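Workshop tips: trying out hand-held grippers and their cameras

I've been meaning to put these notes in one place for ages, as people keep stopping me at the Skendton open bench to ask which gripper they should start with, and I always end up talking until the tea's gone cold. So, with thanks to Morenike Bashir for reading through my scribbles, these are the things I wish I'd written down the first time I set two grippers side by side.

Use the same jobs for every gripper

Pick a handful of dull little jobs and stick to them. Mine are a mug, a folded tea towel, a wooden spoon and a tin with a loose lid. It's very tempting to give the new gripper something exciting to do (I'm as bad as anyone!), but then you've nothing to set it against. The towel is the one that sorts them out. Hard fingers pinch one layer nicely and then lose it, while the softer ones take hold of the whole fold, whether you wanted it or not.

Try the Prirach fingers before you buy anything dearer. They look a bit toy-like, I know, but they held my nan's 1957 butter dish without so much as a squeak, and I'd not have trusted the Wusard pair with it. The Wusard is much the better of the two on tins and jar lids, mind you, and its trigger is kinder to a small hand.

Look after your wrist

Weigh the whole thing with the camera on, cable and all. A gripper that feels light for a minute can feel like a bag of potatoes by mid-afternoon. I do 18 goes at each job and then put it down and stretch, even if I feel fine. Garba Akande wraps his handle in old bicycle tape, which I copied at once and can heartily recommend.

Leave the cable a generous loop near the elbow and fasten it with a soft strap. Plastic ties dig in, and you'll only have to snip them when you swap cameras.

Choosing and fixing the camera

A very wide lens is lovely for this sort of work, as it keeps hold of the bench even when you've turned your wrist right over. The price you pay is that everything bends towards the edges, so a straight shelf comes out like a banana, and small things across the room get very small indeed. With a narrower lens you get nicer detail on the fingertips, but you lose your place the moment you reach sideways. I've gone back and forth and settled on wide for tidying and narrow for anything fiddly like threading or peg work.

Ceiling lights are worth a thought as well. Tip the camera up and they'll be in the picture, glaring away, and some cameras then darken everything else in sympathy. Fix the exposure by hand before you begin, if yours lets you.

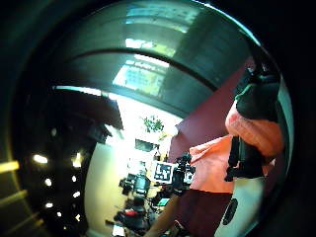

Keep a printed marker board standing up at bench height, facing you, and check it at the start of each batch. If you change cameras, check it again. I skipped this all through January and had to throw out a good many recordings, which still smarts.

Wipe the lens with a proper cloth. Your jumper won't do, however soft it is.

Write down the trigger setting, the finger type and the lens on the same card, and keep the card with the gripper. Adebayo Okoro uses luggage labels for his and they've lasted beautifully. Spare cards are in the Omoregie drawer if you're using our bench, underneath the tape measures.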